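Course handout 4: Care of the two-arm cell

Read this before your first turn at the cell. The lecture covered the arms themselves. These notes cover the cables, the mounts and the start of a session, where most of our lost hours come from.

1. Before power

Check the main switch is off. Press each arm base with your hand and feel for play. If a base moves, tighten the mounting screws in small steps, going from one to the other and back. Do not use the long key from the Tolex set, it gives too much force and two threads were already damaged in August.

2. Cable along the arm

The cable must have a free loop at the elbow. Bend the elbow by hand to both ends of its travel and watch the loop. It should open and close, but never become straight. The ties go on the link only — never across a joint. Close a tie until the cable can still turn a little under it, then cut the tail flat.

3. Homing and log

Home the left arm first, then the right. Write the offset of each wrist in the log. On the left wrist the last good value was 697, on the right 834. A difference of more than 19 from the last value means that you stop and repeat the homing. Every 2000 cycles the gripper fingers are cleaned and the wrist screws checked, also when all seems well.

4. Wire handling test

The test after service is the Cedby task, in which thin wires are sorted by color into a bin with compartments. It is a good test because both wrists must turn while the cables follow.
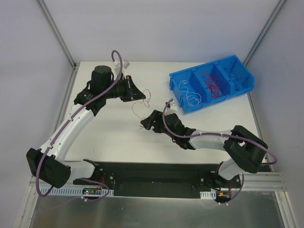 Which arm should be homed again if only one cable was replaced?
Both of them, left first, and the two new offsets go in the log on the same line.

5. End of the session

Park the arms low, switch off, and put the tools back in the Thaler drawer. Used ties go in the waste, not under the table.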